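Home » Community Help » Film & TV » Trivia and Fan Pages

How do I get a wrong "fun fact" about an actor taken off a fan page?

Posted by Garkby

I help run a little site about the cast of a soap that finished up years ago. We have a page of 61 facts about the bloke who played the vet, and number 11 says he turned down a big Hollywood role to breed alpacas. He didn't. I know he didn't because I made it up one Saturday night to fill out the list, intending to replace it in the morning, and then it was morning and I didn't.

It's now on 2 other fan sites, a quiz app and the back of a program for a musical he was in. Last month an interviewer asked him about the alpacas and he was very gracious, which made it worse. I've deleted it from our page. How do I get it off the others without, you know, everyone finding out where it came from? And do I have to tell him?

Momar

You write to them. Every fan site has a contact form and behind most of them is one tired person with a day job. Say the fact has no source, give them the link to the page it sits on, and ask for it to come down. Keep it to three lines. I did this over a wrong birthplace and one site fixed it within the hour. The other wrote back asking me to prove he wasn't born in Ballarat, and we're still going.

Don't bother with the quiz app until the sites are done. Those things scrape whatever's out there, so if you fix the app first it will just pick the alpacas up again.

Put a corrections note on your own page too. "An earlier version of this list included an item we can't support" covers it. It's even true.

As for the program, that's printed. Let it go.

Hilow

just leave it, alpacas are the most interesting thing about him. my favourite one on your page is that he's left handed and you've got that in there twice

Venkataraman

Mostly agree with Momar, but check the archived copies as well. When I cleaned up our page (191 items, most of them about hats) I found people were citing the archived version long after I'd changed the live one. You probably can't get that removed, so a dated correction on the live page is your best defence.

On telling him: if he has an agent, a short email to the agent is enough. Apologise once and don't explain the Saturday night. They've had stranger mail.

And number your facts less. We dropped the total from our heading and the urge to pad went with it. I've since made up nothing at all, apart from one thing about a ferry.

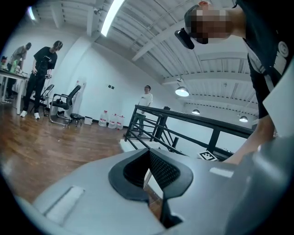 Leaning in for a look

Last reply was in March. This thread is open to new replies.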